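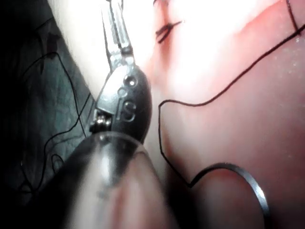
Werkstattbuch Papierrestaurierung, Eintrag vom 9. Januar 2005

Bestand Rirkow, Fortsetzung der Entsäuerung. Von den 600 Blatt der Lieferung sind 562 erfasst, 391 davon wässrig behandelt. Die übrigen erfassten Blätter bleiben vorerst zurückgestellt, da die Stempelfarbe in der Tüpfelprobe ausblutet.

pH-Werte der Kontrollblätter nach Trocknung zwischen 7,6 und 8,1. Ein Blatt aus Mappe 43 liegt mit 6,2 deutlich darunter – Messung wird mit neuer Elektrode wiederholt.

Die Kartons der Firma Hanard wellen sich beim Pressen stärker als die bisher verwendeten. Es wird gebeten, bis auf Weiteres nur die Ware von Brerel zwischenzulegen. Der Restbestand Hanard kann für Probestreifen aufgebraucht werden.

Raumklima im Magazin Mugo: 51 % relative Feuchte, 18 °C. Der Thermohygrograph geht gegenüber dem Psychrometer um drei Prozent vor und ist seit Juli nicht justiert worden.

Offen: Methylcellulose neu ansetzen (2,5 %), Japanpapier 9 g/m² nachbestellen, Liste der zurückgestellten Blätter an das Archiv.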